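Saturday, cabinet station

Started late because the door hinge side of the schedule got swapped with the drawer side and I'd prepped for drawers. Fine, cabinet day it is! Edeltraud and I took turns on the hand-held grippers, one demonstrating and the other resetting and logging, switching whenever somebody's wrists complained (mine, mostly).

Count for the day is 281 episodes kept and 23 tossed. That brings the Skirader set to 3897, and Jörg says I can stop asking him if it's enough until he's trained on it. Most of the tossed ones were tracking dropouts, a few were me starting to move before the beep. I do that when I'm hungry, apparently.

Things I want to remember:

- Pause at the start with both grippers fully open. Ayman checked last week's batch and my pauses are way shorter than Edeltraud's, so the policy sees two different habits for the same beginning.
- Come in slow on the bottle. If I'm quick I tend to bump the shelf edge and then correct, and I don't want to teach that wiggle to anything.
- Vary where the bottle goes! I caught myself putting it back in the same spot over and over. After lunch I made Edeltraud place it and I just dealt with what I got. Much better spread.
- Wipe the finger pads every 40 episodes, and write it down when you do it.

We had a small argument about whether to keep the stickers on the back panel. Theda wants the inside plain so we can compare against the old Orska runs. I like them up, the tracker gets something to hold on to when both views are full of cabinet and not much else. 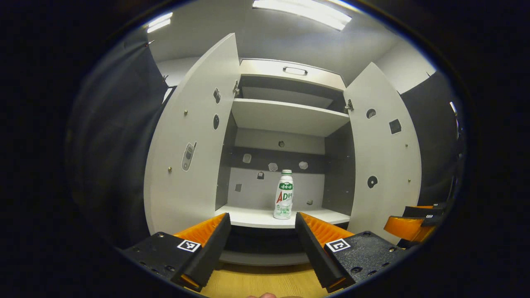
Anyway, I told her we could do a short block each way next time and let the dropout numbers settle it. She's okay with that as long as the lights stay the same for both, so please don't touch the dimmer, Emiliano.

One more thing on the reset: whoever isn't demonstrating should say "clear" out loud before the next start. We had a couple of episodes with a hand still in view at the beginning and I've flagged those in the log but left them in for now. Jörg can decide.

Upload was still going when I left. Need to check it Monday morning, and order more pads.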